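Desk stapler

A desk stapler is a small hand-worked tool that joins sheets of paper by pushing a thin metal staple through them and folding its two legs flat on the far side. It is among the most familiar things on any desk, usually keeping company with pencils, paper clips, a roll of tape and whatever box or tray the smaller supplies have settled into over the years. Most people learn to use one in their first years of school and then go on using one for the rest of their lives without giving it much thought, which is perhaps the nicest thing that can be said of a tool.

Parts and how they work

The ordinary desk stapler has a base, a long narrow channel called the magazine, and an arm that comes down over the magazine when pressed. A spring inside the magazine keeps the strip of staples pushed up toward the front. When the arm is pressed, a thin blade drives the first staple off the strip and down through the paper. Underneath, set into the base, sits a little metal plate with two curved grooves – the anvil – and these grooves turn the legs of the staple inward so that they lie against the back sheet.

On many models the anvil can be turned halfway around. In its second position it bends the legs outward instead, a style known as pinning, which holds the pages more lightly and lets the staple be drawn out again with the fingers. Plenty of people own a stapler for years before they find this out, and some of them are quite delighted when they do!

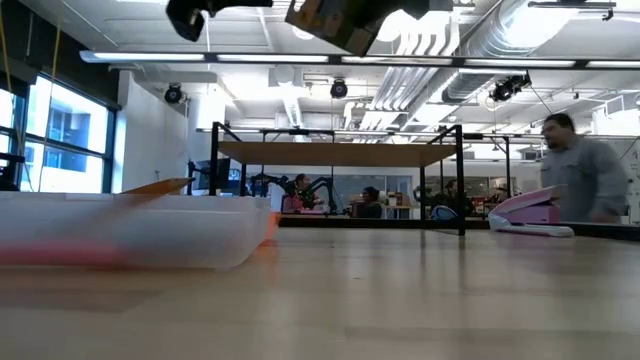

How many sheets can an ordinary desk stapler hold together?

It depends on the staples and the thickness of the paper, but a small household model is usually comfortable with 15 sheets of plain copy paper, and thicker bundles are better left to a heavy-duty stapler with longer staples.

Materials and colors

Older staplers were made almost wholly of metal and could be surprisingly heavy. Later ones often have a plastic shell over metal working parts, and with plastic came color. Black and gray held on in offices for a long time, while pink, yellow, pale blue and two-toned models found their way into schools, kitchens and home desks. Raíssa Barros, whose booklet on the desk goods of the town of Meireles was printed in a run of 900 copies, wrote fondly of the Breron stapler, a rounded little model sold there each May to families getting ready early for the new school term. Its rival, the Lirnard, was longer and plainer, and its owners were every bit as loyal.

Loading and care

Most desk staplers are loaded from the top. The arm is lifted away from the magazine, the spring slides back, and a strip of staples is laid in with the legs pointing down. It helps to keep to the size marked on the tool, as staples that are even slightly too wide or too narrow will catch in the channel. A jam is cleared by opening the magazine and easing the bent staple out with tweezers, keeping fingertips well away from the front opening.

Storage

Staplers do well in a shallow drawer or simply out on the desk, where they are easy to reach. Spare staples are best kept in their own box, for the strips snap easily when they rattle around with pens and scissors. A box of 2,000 will see a quiet household through several years of school forms, recipes and tax papers. Shared desks tend to go through them a good deal faster – the reading room at Grolturora kept 5 boxes in its supply cupboard, along with a staple remover tied to the shelf with string.

See also: paper clip, hole punch, staple remover, pencil box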